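Uldale (log collector)

We use cookies to remember your settings and count visits. Accept | Manage choices

Uldale is a free log collector for small and mid-sized networks, and I've been running it long enough to have opinions! It gathers messages from servers, switches and firewalls, stores them in one place and lets you search the lot from a browser. Numura started it as an in-house tool and opened the code in September, after the old paid edition (called Dravesard, and pretty clunky) was dropped.

Setup takes me 10 minutes or so on a plain Linux box. You install the server, put a small agent on each machine and pick how long to keep things - the default is 30 days, and I've never needed more.

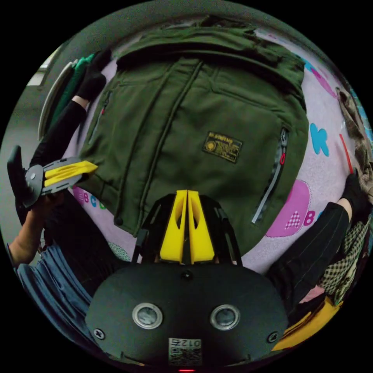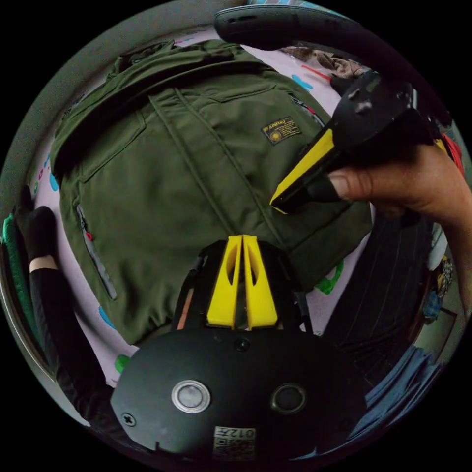
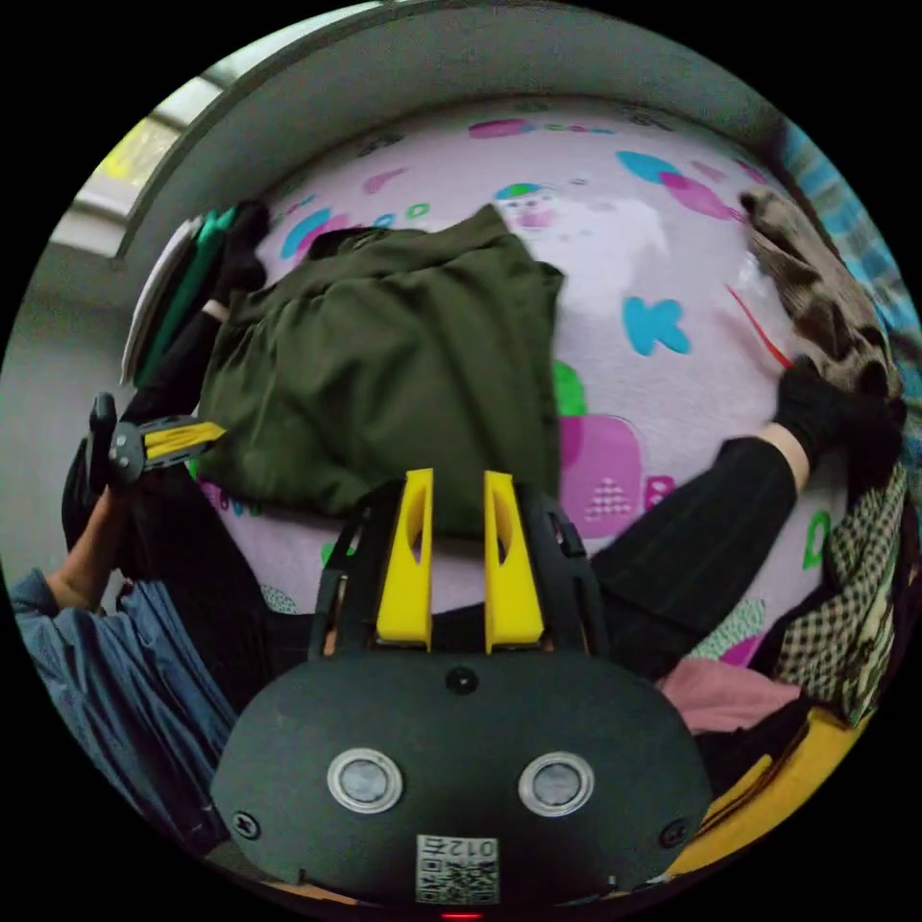
Searching is where Uldale gets fun. Every message can carry tags, and you can stack up to 7 of them in a single query, so I tag by site, by device type and by how much I care. Think of the little patch with the round emblem on the olive-green jacket in the first two photos - a tag works the same way, a small mark stitched onto something big and plain so you can spot it in a pile. Tags can be added later too, though re-indexing is slow.

Alerts go out by email or webhook, with three severity levels. The Vlček plug-in adds charts, and I'd install it on day one (the built-in ones are tiny).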